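くらしの相談ひろば > 子ども・教室・遊び > おもちゃの手入れ

フォーム(スポンジのような素材)の積み木が、白いテーブルの上でうまく積めません。洗い方と保管も教えてください

投稿者:Sharon Mollel
投稿日:2024年4月19日
閲覧 371

はじめまして。日本語は勉強中ですので、変な文がありましたらすみません。できるだけ丁寧に書きます。

私は週に二回、地域の集会所の部屋を借りて、小さい子どもと親のための遊びの会を開いています。そこで使うために、Nurkeroというフォームの積み木のセットを買いました。48個入りで、値段は3438円でした。色は何種類かあって、水色、ピンク、黄色などです。全部、四角い形のセットを選びました。三角や丸い形が入ったセットもありましたが、最初は四角だけのほうが簡単だと思いました。

木の積み木は音が大きいので、隣の部屋で会議をしている人に迷惑がかかります。ですからフォームを選びました。音については、とても満足しています。落ちても、ほとんど聞こえません。

しかし、困っていることが四つあります。

一つ目。積むと、すぐに曲がります。曲がるというのは、積み木が曲がるのではなく、塔が曲がるという意味です。三つ目か四つ目を置くと、少しずつ横に傾いて、最後に倒れます。子どもが置いても、私が置いても同じです。木の積み木のときは、私はもっと高く積めました。

二つ目。テーブルの表面が白くて、つるつるしています。Vovthorpeという店で買った大きいテーブルです。一番下の積み木が、上から押すときに少し滑ります。布を敷いたほうがいいですか。でも布を敷くと、しわができて、もっと傾くような気がします。

三つ目。洗い方がわかりません。箱には「汚れたら拭いてください」とだけ書いてあります。子どもが口に入れることもありますから、拭くだけで十分かどうか心配です。水の中に全部入れて洗ってもいいでしょうか。洗濯機は使えますか。

四つ目。保管です。今は大きい布の袋に全部入れて、棚の下に押し込んでいます。出すと、いくつかの角がへこんでいます。次の日になると少し戻りますが、完全には戻らないものもあります。一つ目の問題と関係がありますか。

それから、小さい質問もあります。濃い色の積み木を白いテーブルに長い時間置いておくと、色が移りますか。まだ移ったことはありませんが、テーブルは会のお金で買ったものですので、先に知りたいです。

いろいろ聞いてしまいましたが、一つだけの答えでも大変助かります。よろしくお願いいたします。

補足です(投稿者:Sharon Mollel)
書くのを忘れました。子どもの年齢は一歳半から四歳までです。テーブルは低くする部品がついているので、子どもは立って遊びます。積み木を新しく買いかえることは、今は考えていません。

回答の並び:投稿順

投稿者:たまごどうふ

洗濯機はダメです。うちは前にやって、ちぎれました。ネットに入れてもダメでした。
拭くだけで平気だと思いますよ。
積むのは、そのうち慣れます。

返信:Sharon Mollel
ありがとうございます。洗濯機はやめます。ネットに入れてもだめなのですね。ちぎれたものは捨てましたか。

返信:たまごどうふ
捨てました。小さいかけらが危ないので。

投稿者:Muriithi教材室の店番

こんにちは。私も日本語が母語ではありませんので、ゆっくり読んでいただければうれしいです。古い教材や遊具を直して、保育室などに貸し出す小さい店で働いています。フォームの積み木は、毎週たくさん洗っています。Nurkeroのセットも店に一つあります。ただし、素材は作られた時期によって違うことがありますから、お手元の箱に書いてある注意を一番に信じてください。

順番に書きます。

【塔が傾くことについて】

四つ目の問題と関係があると思います。角がへこんだ積み木は、見た目ではわからなくても、上の面が少し斜めになっています。一つの斜めは小さいです。しかし、二つ、三つと重ねると、斜めが足されていきます。

最初に、選び分けをしてください。平らなテーブルの上に、積み木を一つずつ置きます。そして、指一本で上の角を順番に軽く押します。かたかた動くものは、底が平らではありません。そういうものは別の箱に入れて、並べる遊びや、転がす遊びに使えばいいと思います。私の店では、この別の箱に「床用」と書いた紙を貼っています。

同じ積み木でも、面によって違います。型で切った面は、きれいに平らなことが多いです。反対に、横の面は少しふくらんでいたり、へこんでいたりします。一つ手に取って、六つの面を定規の縁に当ててみてください。定規と積み木の間から光が見えたら、その面は平らではありません。平らな面が上下になるように置くだけで、塔はかなりまっすぐになります。

もう一つ、置き方です。フォームは軽いので、木の積み木のように自分の重さで落ち着きません。ですから、置いてすぐに手を離すと、指にくっついて少しずれます。次のようにすると、うまくいきやすいです。

まず、一番下を置きます。上から手のひらで一度押して、力を抜きます。
次に、二つ目を真上から下ろします。横から滑らせて入れると、下のものが一緒に動いてしまいます。
下の積み木にぴったり当たったら、まっすぐ下に少しだけ押します。そのまま息を一つする間、待ちます。
それから、両側の指を同時に開きます。片方の指を先に離すと、積み木はもう片方の指のほうへ倒れやすくなります。

この「両側の指を同時に開く」というのは、小さい子どもにはとても難しいです。一歳半の子どもは、まだできなくても普通だと思います。二つ積めたら、たくさんほめてあげてください。大人がまっすぐ積んで見せると、子どもは手ではなく、大人の顔を見ていることもありますが、それでも何回か見せているうちに、真似をするようになります。

持つところも大事です。フォームを強くつかむと、真ん中がへこんで、底の面が丸くなります。丸くなった底で置くと、安定しません。つぶれない程度の力で、横の面の真ん中より少し下を持つとよいです。私は最初、上のほうを持っていました。今は下のほうを持つように変えて、ずっと楽になりました。

【白いテーブルで滑ることについて】

布は、私もおすすめしません。しわのことは、おっしゃるとおりです。

滑る理由の多くは、テーブルではなく、粉や油だと思います。手のクリームや、おやつの油が薄く残っていると、フォームは滑ります。反対に、きれいに拭いて、よく乾かした白いテーブルの上では、フォームは思ったより止まります。遊ぶ前に、かたく絞った布で水拭きをして、そのあとで乾いた布で拭いてください。水が残っていると、その水の上で滑ります。

それでも滑る場合は、食器棚に敷く薄い滑り止めのシートを、手のひらより少し大きく切って、塔を建てる場所にだけ置く方法があります。網の形のものは表面がでこぼこですから、平らなゴムのようなシートを選んでください。端をテープで留めると、子どもがはがして口に入れることがあります。私は留めないで、遊びが終わったらすぐに片付けています。

白いテーブルには、よいところもあります。水色もピンクも、置いた場所がはっきり見えます。子どもが色を呼びながら遊ぶときは、模様のあるマットよりもわかりやすいです。私の店にあるテーブルは木目の模様なので、黄色の積み木がときどき見えにくくなります。

【洗い方】

たまごどうふさんが書いたとおり、洗濯機は使わないほうがいいです。回る力で、角からちぎれます。乾燥機もだめです。

素材によって、洗い方は二つに分かれます。見分けるには、一つだけ水に浮かべて、少し押して、離します。水を吸わないで、そのまま浮いてくるものは、気泡が閉じている素材です。押したときに泡が出て、水を吸うものは、台所のスポンジに近い素材です。

水を吸わない場合は、洗面器にぬるい水を入れて、食器用の洗剤を少しだけ入れます。一つずつ、やわらかい布でなでるように洗ってください。たわしは表面に傷を作り、その傷に汚れが入ります。すすいだら、タオルの上に間をあけて並べて、風の通る日陰で乾かします。店では夕方に洗って、次の朝に裏返して、その日の夕方に箱へ戻しています。

水を吸う場合は、全部を水に入れるのは、できれば避けたほうがいいです。中が乾くまで長い時間がかかり、においが出ます。かたく絞った布で拭いて、乾いた布でもう一度拭いてください。どうしても中まで洗わなければならないときは、手のひらではさんで、平らに押して水を出します。ねじって絞ると、形が戻りません。

私はお店の秤で、乾いた積み木の箱の重さを量って、463グラムと紙に書いておきました。洗ったあとでもう一度量って、まだ重ければ、中に水が残っているということです。これは店の箱の場合ですから、そちらではご自分の数字を作ってください。最初の乾いた重さを書いておくだけで、乾いたかどうか迷うことが少なくなります。

消毒については、アルコールで表面が白くなったり、べたべたしたりする素材があります。使う前に、「床用」の積み木の裏で試してください。塩素の漂白剤は、色が抜けますし、小さい子どもが口に入れるものですから、私の店では使っていません。

口に入れた積み木は、その場で別の入れ物に移しておくと、あとで洗うものがすぐにわかります。ふたのある入れ物よりも、浅くて開いている入れ物のほうが、親の方も気軽に入れてくれます。

【保管】

布の袋は、持ち運びには便利ですが、長く入れておくのには向いていないと思います。袋の中では、角と角がぶつかって、下のものが重さと袋の形に負けます。棚の下に押し込むことも、やめたほうがいいです。

浅い、かたい箱に、同じ向きで並べてください。きつく詰めると、またへこみます。指が一本入るくらいの余裕があると、子どもも自分で取り出せます。色ごとに列を作ると、足りないものがすぐに見つかります。箱の上に重いものを載せないことと、窓のそばや暖房の近くに置かないことも、お願いします。去年の12月に、私は暖房の横の棚に一箱置いて、その箱の積み木をだめにしました。片側だけが縮みました。

へこんだ角は、時間をかければ、ある程度は戻ります。平らな場所に、へこんだ角を上にして、何も触らないように置いてください。お湯で戻すという話も聞いたことがありますが、私が試したときは、戻ったものと、かえって波の形になったものがありましたので、大事なセットではしないほうがいいと思います。

【色移り】

長い時間、濡れたまま置いたときが一番心配です。乾いた積み木を遊びの時間だけ置くのであれば、私の店では、白い棚でも色が移ったことはありません。ただ、日光の当たる場所に何日も置いたままにするのは、やめてください。心配な場合は、見えにくいテーブルの裏側に、濃い色の積み木を一つ、湿った白い布と一緒に一晩当ててみると、布のほうに色がつくかどうかで判断できます。

長くなってしまいました。わからないところがあれば、また書いてください。

返信:Sharon Mollel
とても詳しい答えをありがとうございます。二回読みました。辞書も使いました。「床用」の箱はよい考えです。一つ質問してもいいですか。塔の高さは、どのくらいまでを目標にすればよいでしょうか。

返信:Muriithi教材室の店番
高さの目標は、作らなくてもいいと思います。二つの塔をいろいろな色で作るほうが、小さいお子さんには楽しいようです。四歳のお子さんには、下を二つ並べて、その上に一つ載せる形をすすめてみてください。一列の塔より倒れにくいです。

投稿者:Tavier通りの古参

質問者さんは困りごとを四つも一度に書いているので、分けて投稿したほうが答えが集まりますよ。

積み木について言うと、フォームは高く積むものではないです。囲いを作ったり、道を作ったりするものです。高く積みたいなら木のものを買って、下に厚いマットを敷けばいいでしょう。音もだいぶ減ります。

あと、会で使うなら、親御さんに片付けを手伝ってもらうこと。一人で全部拭いていたら続きません。

返信:Sharon Mollel
ご意見をありがとうございます。次からは分けて投稿します。道を作る遊びは、まだしていませんでした。今度の会でしてみます。片付けのお願いは、私の日本語では少し言いにくいのですが、短い文を紙に書いて、入口に貼ってみようと思います。「使った積み木は、色ごとに箱に戻してください」で、失礼ではないでしょうか。

返信:Tavier通りの古参
十分丁寧です。「お帰りの前に」を最初につければ、なおいいです。

質問者からのお礼と報告
投稿者:Sharon Mollel

皆様、ありがとうございました。一番役に立った答えとして、Muriithi教材室の店番さんの答えを選びました。ほかのお二人の答えも、大切に使います。

昨日、積み木を全部テーブルに出して、指で角を押して調べました。かたかた動くものは、思っていたよりも多かったです。それらは「床用」の箱に入れました。定規も使いました。平らな面には、色鉛筆で小さい点をつけようと思いましたが、子どもが口に入れるので、やめました。大人が覚えておくことにします。

水に浮かべる試しもしました。私たちの積み木は水を吸わないほうでした。ですから、洗面器で洗っています。乾いた重さはまだ量っていません。家の秤は電池がなくなっていて、買いに行かなければなりません。

滑り止めのシートは買わないことにしました。水拭きと乾拭きをしたら、ずれることがずっと少なくなったからです。

高い塔は、しばらくお休みにします。水色をピンクの上に置いて、まっすぐ下に押して、少し待つ。この二つの塔が、会の新しい最初の遊びになりました。

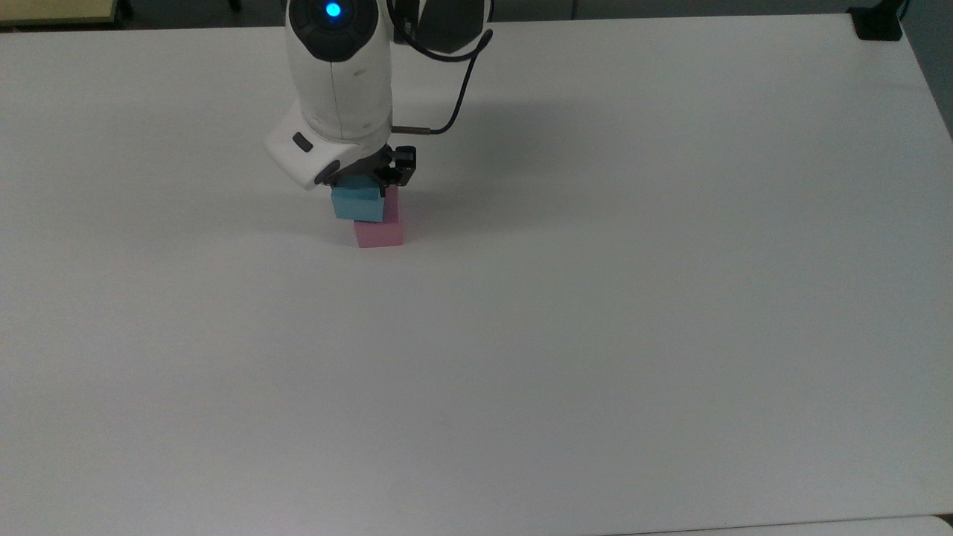

次は、指を両側で同時に開くところを、四歳の子どもたちとゆっくり練習するつもりです。うまくいかないことがありましたら、今度は一つずつ分けて、また質問いたします。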